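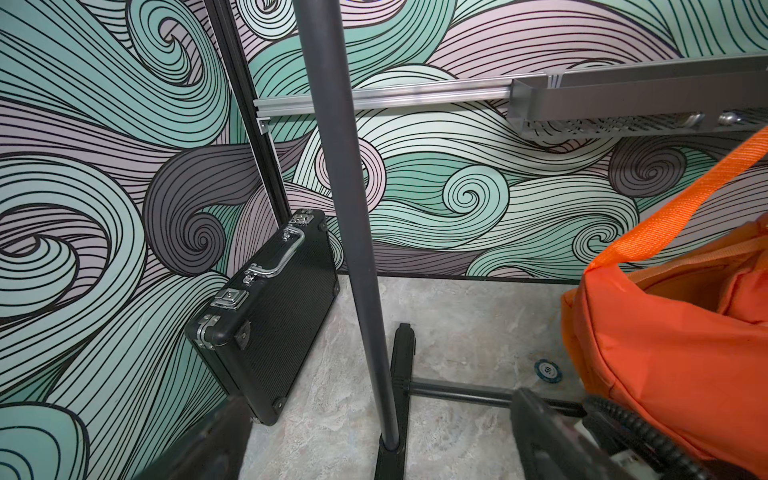 I have been wanting a patterned wall since I was a teenager, and for most of that time I lived in rentals where you couldn't so much as hang a calendar without a letter from the landlord. So when we took the workroom at Pulgate I said yes to the rent, yes to the drafty window, and then asked, before anything else, whether I could do what I liked with the long wall. I could! What I ended up with is waves, great curling ones in black line, with teal and a pale lavender-pink and a charcoal gray in between, and I am still pleased every time I come in and switch the lights on at 7 in the morning.

I went back and forth on it for most of November. Marion Forsyth (who has painted more rooms than I have sat in) told me to keep it plain and buy one good rug. Liya wanted oranges. I had 30 little color swatches taped up over the kettle and every visitor was made to vote, and then I ignored the vote, which Liya has not let me forget.

The thing I worried about was that it would make the room feel busy. There's a lot of hardware in there already, the silver rail and the posts and brackets, and my black hard case has lived on the floor against that wall since the day we moved in. I thought all those straight lines would fight with the curls. They don't, to my eye. The black of the case picks up the black in the drawing, and the rail goes across it like a horizon — a bit crooked as horizons go, but I like it.

If you're thinking of doing something similar, do the bottom edge properly. I put that off for 2 weeks, telling myself it looked fine, and it did not look fine. A thin black strip where the wall meets the floor made the whole thing look finished, and it took Reda and me one evening with the radio on and a bag of Lensa's sesame cookies.

I would also say live with a sample for a while, and look at it after dark. Mint-teal by daylight is a very different creature under a lamp. Ours goes nearly gray at night and I've come to prefer it that way.

Next is the shelving, which Mali Gough has promised to help me with once she's done with her own kitchen over at Ciststead. She has been nearly done since spring, so I'm not clearing the corner just yet.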